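Palumbo 50 countertop water filter, nine months in

I bought the Palumbo last October after one too many glasses of water that tasted like the town swimming pool. Our tap water is perfectly safe, it just has that chlorine smell, and in summer it gets so strong that you can taste it in the coffee. I'd been using a Zellis pitcher before this, and I got so tired of waiting for it to drip through every time I wanted to boil pasta!

Setup was easy. You unscrew the little screen from your faucet, thread on the valve, and push the hose into the base until it clicks. The first two gallons go down the drain (the manual says one, but mine still had some black specks in it, so I kept going). If your faucet has a pull-out sprayer you're out of luck, so check before you order.

And then the taste - wow. I poured a glass from the Zellis and a glass from the Palumbo and tried them side by side, and the difference was clear on the first sip. No pool smell at all, and none of that flat taste I used to get from the pitcher by the end of a cartridge. Tea is where I notice it most. The film on top of my black tea is gone, and iced tea stays clear overnight in the fridge.

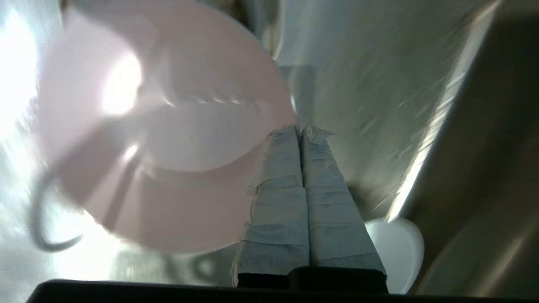

The flow is good too. It fills a tall glass while I'm getting the ice out, and a soup pot doesn't take long enough to be annoying. It does slow down as the cartridge gets old, and mine was noticeably slower by the time I swapped it at 409 gallons. The box says 545, so I came up short, but we have pretty hard water here and I was still happy with that.

Cartridges are $41 each, or a bit less if you get the two-pack from Wisier, where I bought the unit. They came well wrapped and the seals were fine.

A few gripes. The hose is stiff and wants to push the base toward the edge of the counter, so I put a strip of shelf liner under it. The lever on the valve is small and hard to turn with soapy hands. And the white plastic shows every coffee splash, so get the gray if they have it in stock.

I'd still buy it again tomorrow. My sister has the Jisenness under-sink one and the water is every bit as good, but she had to drill a hole for it and I rent. Four and a half stars, and the missing half is for that hose.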